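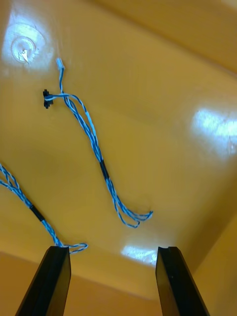
Yellow surfaces with a smooth, glossy finish.

Gloss readings and the February change of cleaner

Members who look after coated panels will have seen that the neutral cleaner from Nilter was withdrawn from the stores list in February. Its replacement, Flaretell, is supplied as a concentrate and must be diluted before use. The working strength is 5 ml per 500 ml of cold water. Stronger mixes leave a film which raises the reading on a gloss meter and hides early wear.

Mirjam Auer has now finished the comparison at the Govholm site. The set held 1,241 readings, of which 438 were taken on panels cleaned with the old product. Readings were made at 60 degrees, with the meter checked against its black tile at the start of each batch. On pale and mid-tone colours the two cleaners gave the same result within the tolerance of the meter. Dark blue panels read slightly lower with Flaretell until they had been rinsed a second time.

The method sheet has been changed as follows. Rinse twice on dark colours. Dry with a lint-free cloth, working in one direction. Leave the panel for an hour before measuring. Curved areas and inside corners should still be left out, as the meter does not sit flat on them.

Kaufmann will go on supplying the cloths under the present order. Old stock of the Nilter cleaner may be used up on floors and trolleys, but should not be mixed with the new concentrate.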